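Monday, dye bench

Third go at the Clorton yellow on cotton and I still don't buy the claim on the label. Supposed to survive repeated washing with no fixer. Cut 3 swatches from the same length, soaked them overnight in the usual soda bath, dyed them together. Two came out near enough the same. The last has a pale stripe down one side, which I put down to a fold, though Yogesh thinks it's the cloth. He may be right. We got that bolt cheap from Mosthorpe and I've had my doubts since the first cut.

Water: 900 ml per pot, from the tap. Ramil wants us to switch to filtered. Fine, but then every earlier result is useless for comparison, and I'm not redoing August for a hunch. 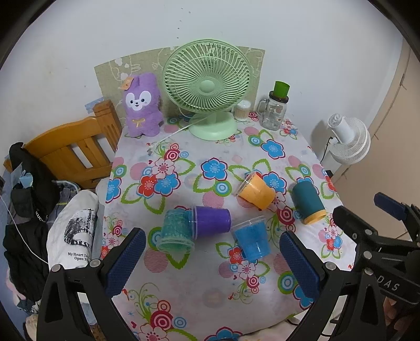
Also not convinced by the wash test as written. Two cycles tells you almost nothing. The Sitero sheet says "no visible loss" and doesn't say who looked, or in what light. I compared ours by the window at 4 pm and again under the lamp and would have given different answers.

To do:
- rerun on the Leung cotton, same dye lot
- keep an unwashed piece back this time (my fault)
- ask Ramil where he got the pH strips, the new ones read high against the old

If the stripe shows up again on different cloth I'll drop the fold theory. Until then the yellow stays off the price list - whatever the label says.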